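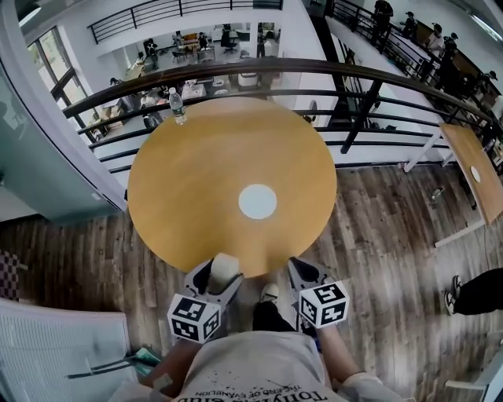 Thursday, late, writing this on the bus so excuse the scrawl. Whole day on the mezzanine furniture again. Firnen want an answer by tomorrow noon on whether we keep the round tables or swap them for the square Zolham ones, and I have gone back and forth on it all week. Today leaning keep. Stood up there after lunch and looked properly for once. The honey colored top is a nice warm thing next to all that black railing, and the one along to the right has the white metal legs, which I'd forgotten, I had it in my head they were black. Water bottle parked way over by the rail as usual, blue and white label, and a second little one on the floor by the legs of the other table. People put things down and walk off. Me too. I must of left three mugs up there this month.

Against the round ones: they don't push together. Thats the whole case against, really. You get that silly gap in the middle with the curved sides, and a laptop on a curve always has one corner hanging. For: no corners to hip-check when you squeeze past. The walkway is tight by the railing and I have had a bruise off a square table before, at the Paucar place, purple for a week.

Price of swapping, per table, 66 for delivery alone. Before the table! Quote number 2059, copied it on my hand, then washed my hands. Had to go dig the email out again.

Lunch: half a bagel, the rest of yesterday's rice, eaten standing. Coffee cold by the time I got to it. Phone at 7 percent by four o'clock and the charger at home in the kitchen where it does no good to anyone.

Wiped down the tops myself mid morning, couldn't face emailing about it. The oil Jiletti sent is good stuff but smells like a boat. Tiny bit on a rag, wait, buff. Did one sleeve of my good sweater as well by accident. Not sure about doing the handrail with it, the can says furniture only, and hands go on that all day. Ask. Write that down somewhere that isn't here.
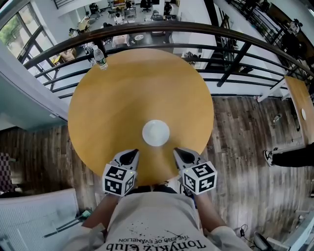 Plates. I want plates up there, proper ones, not paper. Been saying it since April. Paper slides about and the sauce goes through and then it's on the wood and I'm back with the rag. The little white one is the size I mean, plain, no pattern, with the rim a shade darker so it doesn't vanish. Looks right on the yellow, leaves loads of room round it. Bigger than that and two people eating are clacking edges. Also the bottle sits so close to the rail it gives me the jitters, right where the table laps over it, with people's desks down below. Would move the table in a hand's width. Should of done it today. Didn't.

Anyway priced up plates on the bus this morning. Box from Zolham, white, small, stackable, 50 the box. Seems a lot for something that will end up in the sink with a fork stuck to it. But then the paper ones cost too, we just don't notice. Going to ask for one box and see if they survive the summer.

Who washes them, though. Don't know. Dishwasher downstairs is always either full of clean or full of dirty and never the one you want.

Nice t shirt up there today, white with black splatters, THE END OF EVANGELION on the chest. Never did finish that. Got as far as the trains and fell asleep on the couch, years ago now, the old apartment. Might try again this weekend if it rains.

Floor: the brown planks are holding up better than I thought. Wood look, grayish in the grain, hides everything, crumbs included. Which means you only find the crumbs with your socks. (Why was I in my socks. Blister. New shoes. Not talking about the shoes.)

Things for tomorrow, before I forget the lot
email Firnen, keep the round, say thank you nicely
ask Jiletti re handrail
one box plates
shift table in off the railing
hand cream, the oil has dried me out
call mom back!!

Missed my stop while writing the list. Walked back up the hill in the drizzle, bag over my head. Soup from a can, toast, the good butter. Meant to do laundry and the sweater is still lying over the bath with the oil on it, read somewhere that dish soap gets it out, so I've squirted some on and left it. Will look in the morning.

Ok half past eleven, bed. Still a bit tempted by the square ones. No. Round. Sending it first thing before I change my mind again.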